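May 14, 2018
By Flora Nisbet

The credential dump that went up last week under the name Jistell contains 3410 rows. I spent two evenings going through the part that concerns our mail host at Girkatstead, and these are my notes, mainly so I have them when the next one appears.

The file is a plain text list, one address and one password per line, separated by a colon. The seller asked $500 for it on the forum and dropped the price to $50 a day later. A price cut like that usually means old data. I checked the addresses against our own user table and got 24 matches. All of them belong to accounts opened before we moved off the Pillness server.
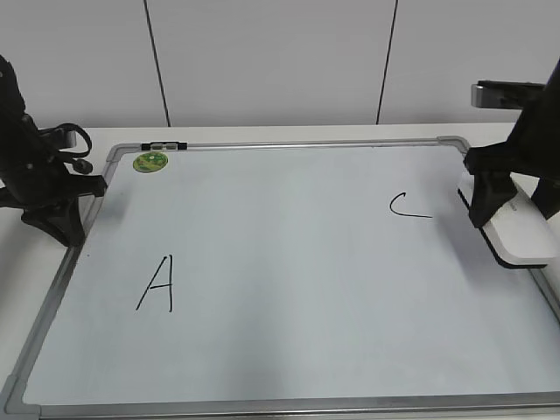 Old passwords still cause trouble when people reuse them. Our current system stores only salted hashes, so I could not compare the two lists directly. I ran each leaked password through the login hash with the matching user's salt and compared the output. Two accounts matched. I keep the states of an account as single letters when I work this out by hand: A for closed, B for open with a changed password, C for open with the old one. B and C are the two that matter, and A and C are the two letters in black marker on the whiteboard, with most of the surface still blank. Both C accounts were locked the same evening, their sessions were dropped, and the owners got a reset link by text message.

The harder question is where the list came from. The Pillness server ran a webmail package called Benkirane, and its debug mode wrote failed logins to a log file, password included. I found that setting turned on in a backup of the config. The log itself was not in the backup, so I can't show that it was taken.

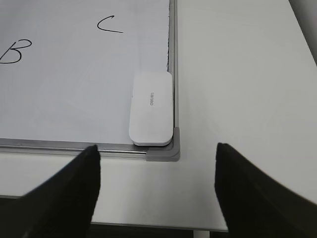 One detail supports the log theory. Several lines in the dump hold near misses: the right password with a doubled letter, or with caps lock on. A stolen user table would not contain those. A log of failed logins would be full of them.

I have since searched the new server for any setting that writes form input to disk. There was one, in the contact page, and it is off now. Log files are kept for 24 days, then deleted. The Pillness backups are still on a drive in my desk, and I need to read the rest of the config before I wipe it.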